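Hollis Residence Newsletter
Shared Rooms: New Arrangements for Drinks, Cups and the Foam Floor
Feb 4, 2020 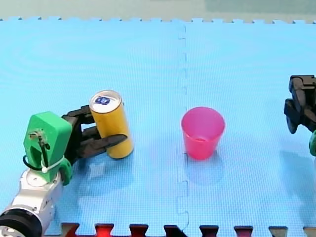 A yellow beverage can and a pink-red cup on the light blue foam mat.

The Residence Office has revised the arrangements for food and drink in the shared activity rooms at Hollis. The revised arrangements apply to the ground floor room, the garden room and the small room beside the laundry. They replace the notice posted in November, which should now be taken down wherever it is still on display.

The change follows a review of the condition of the foam flooring. Interlocking panels were laid in all three rooms when the building on Pokotberg Road was refitted, and they have served residents well. They are comfortable for small children, they soften the noise for the apartments below, and a worn panel can be lifted out and replaced on its own. Their weak point is the seam. Liquid that reaches the puzzle-shaped edges runs down between the panels and stays there until the floor is taken up. In the past year 23 panels were withdrawn from use, most of them for staining or odor along the joined edges. The total number of panels in the three rooms is 246.

The Residence Office considered closing the rooms to all drinks. Residents who replied to the questionnaire were largely opposed to this, and several parents pointed out that an afternoon with young children is difficult to manage without something to drink close at hand. Drinks will therefore continue to be permitted, under the conditions set out below.

Cans and bottles

Canned and bottled drinks may be brought into any of the shared rooms. Cans should be opened at the counter by the door and carried in afterward. A can that has been opened should be kept on one of the low tables when it is not being held. Tall, narrow cans need particular care, as the foam gives slightly under pressure and a can standing on it is easily tipped by a passing foot.

Unopened cans may be used in games and stacking activities on the mat. They should be wiped before use and returned to the counter at the end of the session. Dented cans should be set aside and should not be put back with the others. Glass bottles and drinking glasses are not permitted in any of the rooms at any time.

Empty cans go in the blue bin in the corridor, which is collected for recycling. They should be drained in the sink first. The paper bin under the counter is not suitable, and the cleaning staff have asked that this point be repeated.

Cups

The Residence Office has placed an order with Drovach for a new supply of reusable plastic cups. The order is for 574 cups and will cover the shared rooms, the summer lunch and the children's events for the rest of the year. The cups may be washed by machine on the upper rack. They are intended for cold drinks only. Hot drinks are to be taken in the kitchen or the lobby.

Plastic cups already in the cupboards will remain in use until the new supply has been put away. Cups with a split rim or a cracked base should be discarded. Residents who have taken cups to their apartments are kindly asked to return them to the kitchen counter. No record is kept of who returns them.

Cups used for sorting, stacking or pouring games are to be kept apart from cups used for drinking. The games cups will be stored in the open crate on the lower shelf of the garden room, and the drinking cups in the wall cupboard. Both sets will be marked on the base. A cup found on the floor after a session should be treated as a games cup until it has been washed.

Care of the foam mat

Shoes are to be removed before stepping on the mat. Racks are provided outside each room. Furniture with narrow legs should stand on the bare floor at the sides, as it leaves marks in the foam that do not always recover.

Spills should be dealt with at once. Press a dry cloth on the area without rubbing, then lift the panel nearest to the spill by one corner and check underneath. If the floor below is wet, lift the neighboring panels as well and stand them against the wall to dry. Panels should not be dried with a heater or laid out in direct sun, as they shrink and will no longer lock into place. Please leave a note on the door so that the next group knows why the panels are up.

For general cleaning, use warm water and a small amount of Gritent, which is kept in the locked cabinet with the mops. The key is available at the front desk. Bleach and scouring powders remove the color from the foam and are not to be used. The panels must be fully dry on both sides before they are joined again.

When panels are put back, the tabs should be pressed down along the whole length of the seam, starting at one end. A tab left standing up is a tripping hazard and will tear if it is walked on. Each room now has 2 spare panels, stored flat behind the door. They may be used when needed, and the front desk should be told so that they can be replaced.

Bookings

The rooms are booked in the usual way, at the front desk or by leaving a slip in the office mailbox. The booking slip has a new line asking whether drinks will be served. Groups that answer yes will have the first use of the low tables, which are otherwise shared among the three rooms. The last ten minutes of every booking should be set aside for clearing the mat, rinsing cups and emptying the bins.

Groups that meet regularly do not need to submit a new slip for meetings already arranged. They are asked to inform the office if they expect to serve drinks, so that the tables can be placed in the correct room beforehand.

The garden room will be unavailable for one morning while the panels along the window wall are exchanged. The time will be posted on the door once the delivery has been confirmed. Bookings affected by the work will be moved to the ground floor room where possible.

Copies of the revised arrangements are available at the front desk, and a large-print version may be requested. Questions and reports of damaged panels should be directed to the Residence Office during its normal opening hours.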